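Takedown log: my tracks vanished from the Bosta store
2023-04-22
Posted by the site author
Print this page | E-mail this page

I said I'd keep a running log of this one, mostly so I can stop telling the story from scratch every time I write to support. If you sell your own music through Bosta and you've had a copyright notice land on something you wrote yourself, a fair bit of this will probably sound familiar!

The short version of the problem: 29 tracks, all mine, all recorded at home, were pulled from my store page overnight. The notice said they matched recordings in the Drundov catalogue. I've never signed anything with Drundov. I did have a distribution deal with Yatsenko, which ran out last November, and I had a hunch from the start that the two things were connected.

Entry 1 - first contact
Opened a ticket through the normal help form and picked "Copyright claim against my work" from the menu. Got the automatic reply straight away (fair enough), telling me to contact the claimant directly. The claimant's address in the notice was a no-reply one. I wrote to it anyway and it bounced.

Status: open.

Entry 2 - wrong queue
A person wrote back, which cheered me up until I read it. They thought I was reporting somebody else for copying me, and asked for links to the infringing files. I explained that the links were to my own page, that the page was the thing that had been blocked, and that I was the one being accused. They apologised and moved the ticket over to the disputes team. While I waited I dug out everything I could think of: the project files, the bounce dates, the old Yatsenko contract and the e-mail confirming it had ended. I put the lot in one folder and gave the files sensible names for once in my life.

Status: moved to disputes.

Entry 3 - counter-notice, first try
Filled in the counter-notice form. It wants your full legal name, a postal address and a statement that you believe in good faith the removal was a mistake. It warns you that all of this gets passed to the claimant, and I did sit and stare at that bit for a while. In the end I used my work address. The form only lets you attach 2 files and I had rather more than that, so I zipped them up. Rejected within minutes - zip files aren't allowed, though the page doesn't mention it anywhere.

Status: rejected, format.

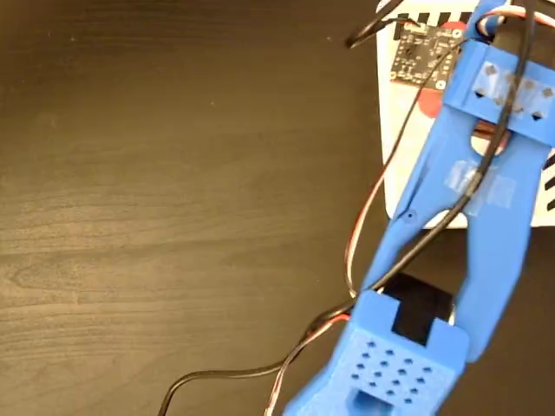

Entry 4 - counter-notice, second try
Made one long PDF with the contract first, then the end-of-contract e-mail, then screenshots of the project files with the dates showing. The second attachment was a plain list of the tracks with their recording codes. That went through without a grumble. If you're doing this yourself, put the codes in. The disputes person told me later that they check those before they read anything else, and mine were what gave the game away.

Status: accepted, waiting for claimant.

Entry 5 - the actual cause
So, my hunch was half right. Yatsenko had handed its back catalogue over to Drundov, and my tracks went along with it even though my deal was already finished. Drundov then loaded the whole pile into Amham, the matching service that Bosta uses, and Amham did what it's built to do: found my files on my page, saw a different owner in its records and flagged every one of them. As far as I can tell no human looked at it at any point before the takedown. I'm not even very cross with Drundov, they were given a bad list. I'm a lot crosser with Yatsenko, who still haven't answered either of my e-mails.

Status: cause confirmed by disputes.

Entry 6 - mostly back
Claim withdrawn and the store page is live again. I went through it and found 3 tracks still greyed out in the player, although you could buy them. Clearing the cache did nothing, and neither did logging out and in again. Support said the previews had to be rebuilt at their end and asked me not to upload the tracks again, as that would give them new codes and might set off the matching all over again. Good job I asked first, I had the upload window open!

Status: previews pending.

Still to sort out
The strike on my account is marked "resolved" but it hasn't been removed, and I want it gone. I've also asked for the sales held back during the dispute to be paid out, and for written confirmation that my codes have been taken off Drundov's list at Amham. I'm leaving the ticket open until I've got that last one in my inbox.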